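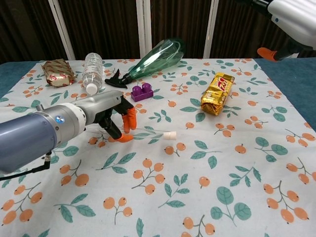
Nanami Katayama
Ticket opened 2018-01-05

Subject: Dandell label printer skips every second label after driver update

Site is the Flustcombe stockroom. Printer is the small Dandell desktop one, hooked up by USB to the packing PC. Has been fine since November, when we moved off the old one. Updated the driver last night because Plandbridge kept nagging about it. Now it prints one label, feeds a blank, prints one, feeds a blank. Wasted most of a roll before I noticed.

What I tried so far:

Power off, wait, power on. No change.
New roll, same stock (Akbulut plain white, the ones we always buy). No change.
Cleaned the gap sensor with a dry swab. No change, sensor wasn't even dirty.
Ran the calibration from the button on the front. It feeds a few labels, stops in the right place, light goes green. Then first job from Plandbridge and it skips again.
Test page from the printer itself – fine, no skipping. So I don't think it's the hardware.
Different USB port. No change.

Error in the Plandbridge log is 1243, "media length mismatch". Shows up once per job, not once per label. The job I was watching had 18 labels in it and used up double that.

Update, same day:

Support asked for the page size in the driver. It says 1467 for the length, in whatever units it uses. Old driver on the other PC says 1000. I never touched that setting so the update must of reset it. Tried typing 1000 and hitting Apply, it takes it, then goes back to 1467 when I reopen the window. Tried as admin too. Same.

Update 2:

Got it to stick. Had to close Plandbridge completely (also the little icon by the clock), delete the saved label format, make a new one with the same name, THEN set 1000. Reopened the window twice and it stayed. Printed a short batch, no blanks. Printed the full 18 again, no blanks, no 1243 in the log.

Barcode sits a hair lower than it used to. Scans ok with the handheld so I'm leaving it.

Still open from my side:

1. Does the next update wipe the format again? If so I want auto update off on this PC, please tell me where that is, I can't find it in the menus.
2. The other PC is still on the old driver and works. Leaving it alone until I hear back.
3. Can the wasted roll be credited – probably not but asking.

Please dont close the ticket yet. Big shipment goes out tomorrow morning and I want to see it get through that first.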